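Workshop tips from the Arthorpe robotics club

Updated 12/17/25

These are the tips we hand to new members and to parents who are letting a robot live in the spare room over the holidays. Most of them came out of getting ready for the Radov round, where the team drives a simulated robot through a set of household rooms before it is allowed near a real one.

Keeping the bench usable

Put an old baking tray under whatever you are taking apart. Screws roll, and a tray has a lip. A muffin tin does the same job for sorting, one cup for each stage, filled left to right as you strip down and emptied right to left as you build up.

Egg boxes are fine for small parts but not for anything with a circuit board in it. Use the anti-static bags the boards came in and write the date on a bit of masking tape.

Wipe wheels with a cloth dampened with washing-up water, then a dry one. Hair winds itself round the axles. A seam ripper from the sewing box cuts it out faster than scissors.

Charge batteries on a ceramic tile, where you can see them, and never overnight. Teófilo Yupanqui keeps ours in a lidded steel box by the door and signs them in and out.

Cables

Bread bag clips make good labels. Write on them with a permanent marker and clip one at each end. Toilet roll tubes hold spare leads in a drawer. Don't wrap a lead tightly round its plug, it breaks at the neck after a term or so.

Practising at home without the robot

You can do most of the driving practice on a family computer. The practice file is 476 MB, so fetch it at the club if your connection is slow. Save it to the desktop and not to a memory stick, which makes it crawl.

Turn the picture quality down before anything else. The rooms look rough on the low setting but the steering keeps up, and the steering is what you are marked on. Shut the browser too.

Stick a strip of paper along the top of the keyboard with the keys written on it. Younger ones forget which is turn and which is slide.

Do one job at a time. For the door task, stop well back and line up with the join between the two leaves before you go for the handles. Coming in from the side, you end up wedged against the wall and have to start again.

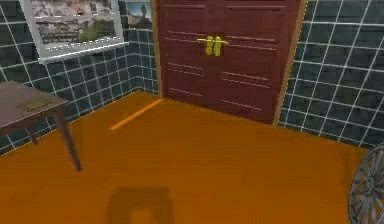
Go slowly past furniture. A table top sticks out further than its legs, and members who only watch the floor clip the corner every time. If you lose track of where you are, stop, turn on the spot and find the door again before moving off.

Write down each run in an exercise book: the job, the time, what you hit. Twenty minutes is enough for one sitting. After that the runs get worse and tempers go.

Keep the log files. Put them in a folder with your name on it and bring them on club night. Najjar is the shared drive, Rodoser is the old one and is read-only now, so don't try saving there.

Before you pack up

Sweep, then run a magnet in a sock over the floor for stray screws. Turn the sock inside out over the tray and they drop off. Unplug the soldering iron and leave it in its stand until it is cold.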